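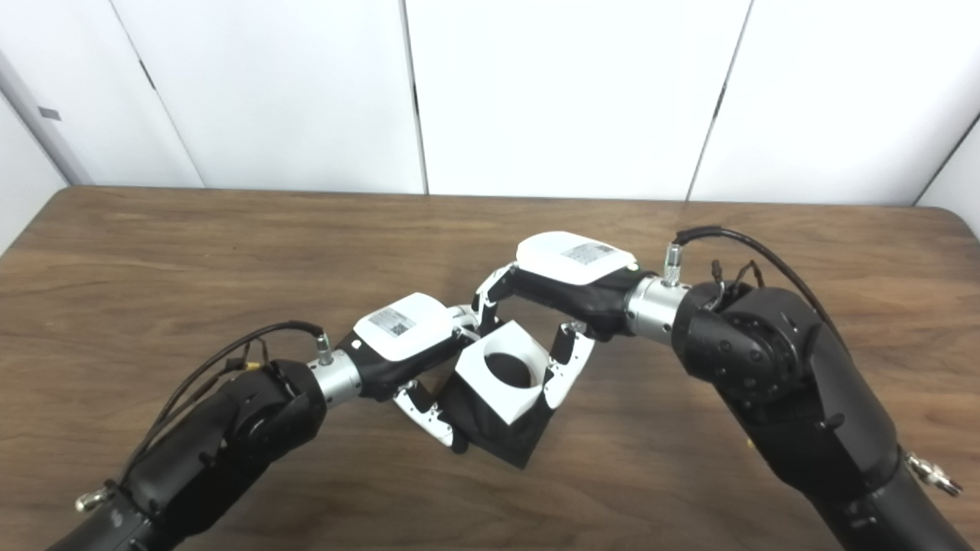 Puzzle swap finds a new home at Pudlow reading room

If you've got a twisty cube sitting in a drawer with one side done and the other five a mess, I have good news for you. The Pudlow puzzle swap is back on Thursday evening, and it's moved across the road to the old reading room, where there's (at last!) enough table for everybody.

Regulars will know the problem with the last place. Lovely people, decent biscuits, but we were all squashed round two card tables with our elbows in each other's tea, and anything small that got dropped went straight down the gap by the radiator. I lost a corner piece down there in January and I'm still cross about it. The reading room has proper big wooden tables, good overhead lights and a floor with no holes in it, so I'm expecting great things.

Doors open at half past six. It's free to come in if you bring something to swap, and a pound in the jar if you don't. Puzzles of any sort are fine – cubes, boxes with secret lids, bent nails, those wire things from crackers, wooden ones that fall apart in your hands and never go back. Jigsaws are welcome too, but please tape the box shut. We had 200 pieces of a harbour at sunset all over the carpet last spring and I think there are still bits of sky turning up.

The swap works the same way as before. Put your puzzle on the long table with a slip of paper saying what it is and whether it's complete, then go and have a good nose at everyone else's. You can pick things up and fiddle with them for as long as you like before you choose. I always tell people to use both hands and turn a cube over slowly a few times before they start twisting, as a stiff one can feel fine on one face and then jam solid on the next. If something does jam, leave it be and bring it over to the mending corner, where we'll have small screwdrivers and a bottle of the slippery stuff.

The mending corner was the surprise hit of the winter. I'd put it in as a bit of an extra and ended up with a queue most of the way to the door! People brought cubes that had been in the family for years, with the stickers peeling and the middles gone gritty, and most of them went home turning nicely. We can't promise miracles, and if a piece has snapped I'll probably just make sympathetic noises, but we do have a tub of spares now and it's surprising what fits what.

New this time is a beginners' table, run by the after-school club from Tarach. They've written out their own way of solving the basic cube on one sheet of paper, with drawings, and I can report that it works because I used it myself on Sunday night with the telly on. It took me 40 minutes and a fair bit of muttering, but I got there. The club takes anyone from age 9 upwards, and they're very patient with grown-ups.

There'll also be a small stall from Fovier, the toy shop on the corner, with some boxed puzzles at the cheaper end and a basket of odds and ends. They've given us a prize for the raffle as well. It's wrapped and I've been told not to shake it. I have shaken it, and it rattles.

A few practical bits. The side door has a step, so if you need the ramp come round by the front and ring the bell. Parking is tight on a Thursday with choir practice next door, but the number 4 bus stops right outside and the last one back goes at ten past nine. Tea and squash are on the house, and cake is whatever turns up, so do bring one if you're that way inclined.

Anything left on the long table at the end goes in a crate to the Twal charity shop, so take home what you want to keep. If you'd like to lend a hand setting out chairs, we're in from half past five and would be very glad of you. The kettle goes on first.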